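Course Resources > Field Robotics > Unit 7 > Handouts

Search this unit Go Clear

Looking After the Hand-Held Gripper: Pads, Plates and Screws

November 16, 2022

Welcome back, everyone, and thank you for getting through the Breltden readings, which I know were heavy going. This handout goes with the bench session on the hand-held gripper, and I'd like you to read it before you pick up a driver (yes, even those of you who have done a term with the Cordero arm and feel you know your way around a finger plate). The tool is simple enough that people get casual with it, and most of the units that come back to our bench at Clullutar have had casual treatment.

Start with the pads. They're soft, they're ribbed, and they do nearly all of the work, so give them the first look and the longest one. Run a clean thumb across the ribs and feel for any spot where the edges have rounded over. Do both fingers, then swap hands and do them again, because I find my left thumb is fussier than my right! A pad that has lifted at one corner should come off altogether and be replaced. Please don't dab glue under the corner. I have peeled off more of those little repairs than I care to remember, and the old glue takes an age to clean up.

Wash the pads with lukewarm water and a drop of dish soap, pat them with a lint-free cloth and leave them on the rack over lunch. No methylated spirits. They make the rubber go hard and a bit shiny, and you won't notice until the next time you try to hold something smooth.

Now the plates and brackets. Back each screw off a quarter turn before you tighten it, working from the base of the finger toward the tip, and keep your screws in the magnetic dish in the order they came out. If one spins freely, stop and put a coloured dot beside it. We'll go through thread repair together in February. Then close the fingers slowly on the Vakine gauge block and look from the side. You want both pads to meet the block along their full height, and a sliver of daylight at the top usually means a bracket has been nipped up crooked. Loosen, square it, try again. Have a bit of patience with this part, it took me most of an afternoon my first go.

Write the cycle count in the log before you reset it. The unit we'll pass around the room was at 2,175 closes when its last pads went on and reads 3,777 now, and you'll see that's plenty to put some wear on the ribs.

Once the block looks right, try the tool on everyday things. Clear containers with liquid in them are my favourite check, as you can see straight through to the far pad and a screw lid gives you something upright to sight against. Go low on the sides, close gently, and watch whether the container turns as the pads come in.

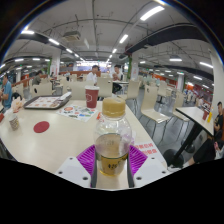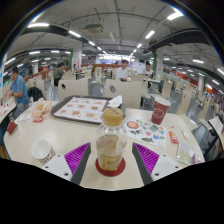
If it does turn, one finger is arriving early, and you'll want to go back to the brackets before you blame the pads. Make a note of which way it went, clockwise or the other, and put that in the log as well. I know it feels like a lot of writing for a small tool, but whoever has it after you will be very glad of it.

For your write-up, one page is fine. Include your pad check, the order you did your screws in and anything you'd want to ask me at the bench. Spare pads are in drawer 865, and please sign for them.

Filed under: Maintenance & Care, End Effectors, Bench Notes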